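The Kerkstead Road Gallery: Sitting in Traffic, Mostly

Posted 7/26/22

Some people photograph waterfalls. I live on the east side of Kerkstead, where the nearest waterfall is the gutter over the dry cleaner, so I have made do with the roads. What follows is a gallery of the drive across town, from the Drinilley turnoff to the old Briner warehouse, with a few notes for anybody who has to make the same trip and would like to know what they are in for.

The whole route takes 16 minutes according to the sign the town put up, and I would like to meet the person who timed it. I assume they went at dawn, on a holiday, downhill.

Before you set out

Eat something. Use the bathroom. Choose a radio station you can live with, as reception goes to pieces past the water tower and whatever you had on is what you will be listening to, in and out, until Briner. In February I got the same tire commercial in installments all the way across.

If you are coming from Drinilley, the right lane looks like the faster one. It has looked like the faster one for as long as I have lived here. It becomes a turn lane with very little ceremony and then you are in the garden center parking lot with everyone else who believed in it.

The big intersection

Every gallery needs a centerpiece and ours has a traffic signal in it. The road is wide and straight, which gives you plenty of time to see the light and form an opinion about it. Side-street traffic gets its turn on the right, and the people waiting over there have the look of having been there a while, even when all you can see of them is a row of cars.

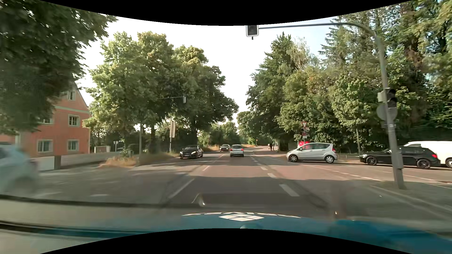
The silver hatchback going on ahead, and a small, van-backed queue on the side road at right. White sky, teal hood, a signal hanging off its long arm over the lot of us. Local color in Kerkstead is mainly gray, silver and black, so I like to think the hood is doing its part.

Notes on the intersection

Stay straight. Anybody who tells you there is a shortcut down the side road has a cousin who lives on it. I tried it for 2 weeks and learned the names of all the dogs.

The oncoming side has some shade along the edge and ours does not, at least at the hour I usually go through. If you drive home late in the day you will get your share of it then, along with everyone leaving the Domínguez tile showroom, who pull out as if the road had been laid for them personally. Let them in. They have grout to get home.

Keep an eye on the car in front and leave it some room. Hatchbacks around here are fond of a late decision, and you will be glad of the extra length when one of them remembers it needed milk.

After the light

Past the intersection you have the stretch with the mattress store that has been closing forever. The banner has been replaced twice, so business must be all right. Beyond that comes the bridge, with its bump. The town fixed the bump last year and it is now on the other side of the bridge.

Then it is the Briner warehouse, 86 parking spaces and a vending machine that takes exact change. You have made it across Kerkstead. Turn around whenever you feel ready, and remember that the right lane is no better going the other way.

Sending in your own

I am happy to add other people's pictures of the route, particularly of the bridge, which I never get because I am holding on to my coffee. Passengers only, please. If you are the one driving, both hands stay where they are and the rest of us will do without.

Next update: the roundabout at Drinilley, assuming I find the right exit.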